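Presum – a plain-text collection of charter commission submissions

README, please read before you load anything

Hi, and thanks for downloading this. Presum is a set of 517 written submissions that residents sent to the Clullow charter commission while it was working out how the town should be governed. I typed up, scanned or begged for every one of them. The commission published a final report and a short appendix with excerpts, and that was it. If you wanted to know what people had asked for, in their own words, you had to go to the clerk's office during business hours and sit with the binders.

I did that for most of one winter. My neighbor Ronaldo Lacerda joined me in March and did the second half of the scanning, plus all of the handwritten letters, which he reads far better than I do.

What's in the folder

submissions/ has one text file per submission. The file name is the number the clerk stamped on it, and nothing else.
index.csv has one row per submission, with the columns listed further down.
report/ has the commission's final report as plain text, split by chapter.
notes.txt is my running log. It's messy and I've left it that way, but if a file looks weird to you, check there first.

Some background, if you're not from here

Clullow has had a council-manager government for a long time. The council hires a manager, the manager runs things, and the mayor is a council member who chairs the meetings and cuts ribbons. The commission was set up to decide whether to keep that, switch to an elected mayor with real powers, or do something in between. The in-between option got the most ink – a proposal to have standing resident panels sit in on the budget, with the right to send a line item back to council once. People call it the Issa plan, after the Issa district where it was first floated at a neighborhood meeting.

I have opinions about all three (ask me over coffee), but I've tried hard to keep them out of the data. You'll find them in notes.txt if you look, mostly late at night.

Columns in index.csv

id – the clerk's stamp number.
form – letter, email, web form, or spoken. Spoken means somebody read it out at a hearing and the clerk's office typed it up.
district – what the writer gave. Blank if they didn't give one. I didn't guess from street names, though it was tempting.
topic – my own tag, one per submission. The choices are executive, council size, panels, elections, money and other.
position – for, against, mixed or unclear, and it always refers to the tagged topic.
pages – the length of the original.
checked – y if two of us compared the text with the paper, n if only one of us did.

The topic column is the weakest part of this whole thing. Plenty of people wrote in about three subjects at once, and I picked whichever one they spent the most words on. If you need something better, retag it yourself and please send me your version! I'd love to put it next to mine. 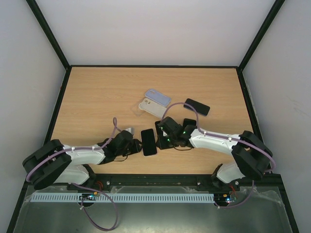 Can I quote a submission by name in an article?
Use the stamp number in place of the name. The submissions are public record and the originals carry signatures, but I took the names out of the text files, and I'd like people who reuse this set to stick with that.

How the text was made

Emails and web forms came to me as printouts, so everything went through a scanner no matter how it started life. I ran text recognition on the typed pages and then read each one against the paper. The handwritten letters were typed from scratch. Spelling is left as the writer had it, including the one person who spells "council" and "counsel" both ways in the same sentence. Underlining became underscores. Drawings and maps were dropped, and where one was dropped there's a line in square brackets saying so.

Addresses, phone numbers and signatures are gone. So are the names of private people mentioned in passing. Council members and the town manager are referred to by their office, even where the writer used a name or something ruder.

Things that are missing or off

There are 41 stamp numbers with no document behind them. The clerk's office thinks most were duplicates that got pulled after stamping, and that sounds right to me, but I can't prove it.

Another 10 submissions are cut short in the binder itself. They have "partial" on the first line of the file.

The Zakov hearing was recorded with a bad microphone, so the typed version has gaps. I kept the gaps as the clerk typed them, with dots, and didn't try to fill in what people probably said.

Please don't treat this as a poll. These are the folks who had the time and the patience to write to a commission, and they lean toward homeowners and people who already go to meetings. Counting up "for" and "against" tells you about the mailbag and very little about the town. A local newsletter did that count with my first release and I got some fairly angry phone calls.

Versions

The current release is version 4. It adds the report chapters and fixes a pile of wrong dashes in the web forms. Version 3 added the spoken submissions. The first two are still around if you need to match older work, but the district column in them is a mess and I wouldn't use it.

Reusing it

Do what you like with the index and my notes. For the submissions, keep the stamp numbers attached, leave the names out, and mention which version you used. If you find a typo that isn't in the original, send me the stamp number and the line and I'll check it against my scans – I still have all of them, in two shoe boxes' worth of thumb drives and one proper backup.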